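Fellthorpe Library Names Head of Local Records

The Fellthorpe Public Library has appointed Elspeth Urquhart to lead its Local Records Department. Ms. Urquhart took up the post in February and spoke with the library's newsletter about her plans for the collection.

The department holds 1220 bound volumes, most of them parish, school and business ledgers. Ms. Urquhart said her first task was to learn which of them the public had been asking for.

"The request slips go back 43 years," she said. "People want the school registers. They want to find a grandmother's name, and they would like to do it without an appointment."

Under the previous arrangement, readers were asked to write in advance. The department will now open its reading room from 10 a.m. on each day the library is open. Registers less than 40 years old will remain closed for reasons of privacy.

Ms. Urquhart began her career at the Makris Collection, where she trained under Stelios Karagiannis. "He made me read the handwriting aloud until I stopped guessing," she said. "I still do it when I am stuck on a surname."
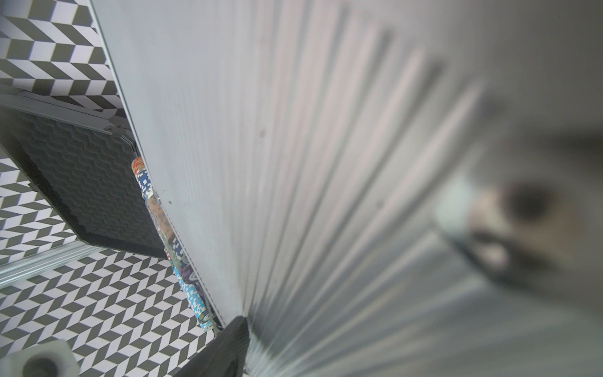

Asked about digital copies, she was cautious. The school registers will be copied first, followed by the mill ledgers. No date has been set for the remainder.

"I would prefer to promise less," she said. "The index has errors in it, and copying a volume does not correct them. That work comes first."

Requests for closed registers should be addressed to Dougal Forsyth at the main desk.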